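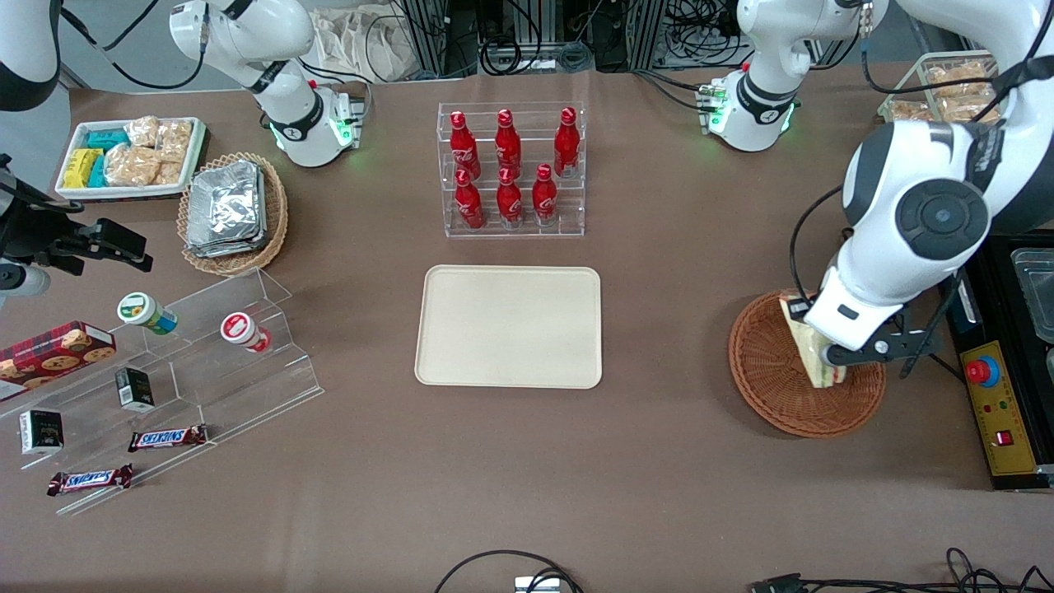 Duyên Nghiêm had 5 minutes before the next lunch rush so we talked standing up. She runs the snack counter at Hailu, the little place off the Wirnbridge road, and she talks fast.

"Sandwiches go in a basket. Always a basket," she says. Wicker, round, nothing fancy. She tried plastic tubs in March and hated them. "Looked like a hospital. People walked right past."

Triangles, pale bread, something green and something red in the middle so you can tell from the line what you're getting. Stood up if there's room. "Lay them flat and the filling slides. Then its just bread."

The drinks took longer to sort out. Coke used to live in a bucket of ice on the floor -- wet labels, wet shoes. Now the bottles stand in a clear rack with two levels, red caps all facing the room. Her cousin Lộc Cao found the rack at a closing sale in Tarside and paid 80 for it, plus the stepped one for jars and cookies. Was that a lot? She shrugs. "He thought so. I didn't ask him again."

Why clear? "You see the food. You dont see the shelf."

Bars and the little bags of golden stuff share one white tray, bars on the left. Foil packets get their own basket. I ask if anybody notices the left and right of it. "The regulars do. Asnakech Endale came in once, I'd swapped them over, she stood there like I'd moved her house."

And the beige tray? That's for orders. One customer, one tray, then wipe it and start over. On a busy day they put out more than 127 orders, and she wants the middle of the table kept for that, whatever else gets squeezed.

What sells worst? She doesn't even stop to think. "Jars. Small jars. Everybody picks them up, reads the lid, puts them back." She still orders them -- 2 at a time.

Someone is calling from the door now, and she's already tying her apron back on. "Write down that the cookies are good," she says. "The ones in the red box."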